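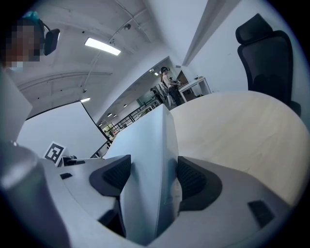 Histano Signet Ring, Sterling Silver, Oval Face

Item no. HS-400-11
Maker: Hitier, Rurthorpe workshop
Design: Rebecca Rinaldi
Metal: sterling silver, hallmarked inside the band
Face: oval, 11 mm x 9 mm, flat, unengraved
Band: D-section, tapering to 3 mm at the back
Finish: polished face, brushed shoulders
Stone: none

Details

The Histano is cast in one piece and finished by hand. The face is solid, with no hollow behind it, and is thick enough to take seal engraving as well as surface engraving. Small differences in the brushed finish between one ring and the next are normal and are not treated as faults.

Sizing

Stocked in UK sizes J to V, half sizes included. Sizes above V are made to order and take 20 working days. The ring can be altered by up to two sizes either way — please have this done before engraving, not after. Measure the finger at the end of the day and allow half a size extra if the knuckle is large.

Engraving

Up to three initials, block or script. Crests are cut by Remo Pichler from a clear black and white drawing supplied by the customer. A proof is sent by email and work starts once it is approved. Engraved rings cannot be returned unless faulty.

Care

Wash in warm water with mild soap, rinse and dry with a soft cloth. Do not use silver dip on the brushed shoulders. The brushing wears smooth with use and can be renewed at the workshop.

Packing and delivery

Supplied in a Bühler ring box, dark blue, with a card stating metal and size. UK orders go by tracked post. Orders over £400 need a signature. Plain rings may be returned unworn within 20 days of delivery.

Matching items

Histano cufflinks, oval, HS-400-20
Histano pendant, oval, on 20 inch curb chain

Page last updated 10 Sep 2022. Workshop closed for the first week of October — orders placed then are posted the week after.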